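Herus expands hand-motion recording program for household handling tasks

Jul 31, 2025
By Negin Asadi

SEDNESS – Herus has released the second part of its hand-motion collection, a set of recorded demonstrations used to train manipulation software on ordinary tabletop work. The release adds 2923 demonstrations and was prepared with Texier, which supplied the time-alignment software.

Demonstrations are recorded with an instrumented glove worn by a human operator. Finger positions are logged by the glove. The position and orientation of the hand are recovered from a cube printed with square markers, tracked by fixed cameras. The two streams are merged and checked before a demonstration enters the training set.

"The learning system needs variation in grasp and approach more than it needs long sessions," said Parviz Ranjbar, technical lead at Herus. "We keep each demonstration short and change the position of the objects between takes." 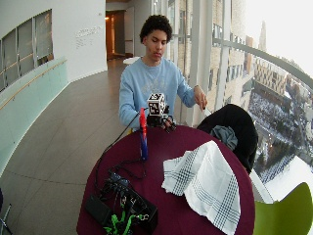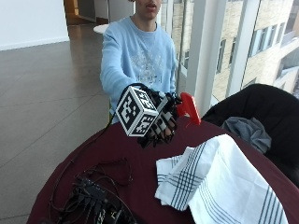

Recording at a cloth-covered round table, with the marker cube in use. The second photo shows the sensor glove holding a red plastic object.

The collection covers 68 task types, including picking up, handing over, folding and placing. Some 40 operators took part. Each was given a written task sheet but no instruction on which fingers to use. Takes in which the cube was hidden from all cameras for too long were rejected and are not counted in the published total.

Recording was moved out of the laboratory for this part of the program. According to Mahsa Zamani, who manages data quality at Herus, models trained only on laboratory footage performed poorly when the lighting or table covering changed. Daylight and patterned cloth are now part of the recording plan – both had been excluded from the first part.

Files are supplied with calibration data and a labelled list of known faults. Research groups can apply for access through the Plinemside data centre, which will also host a technical briefing in September.

Media contact: Behrouz Sharifi, Herus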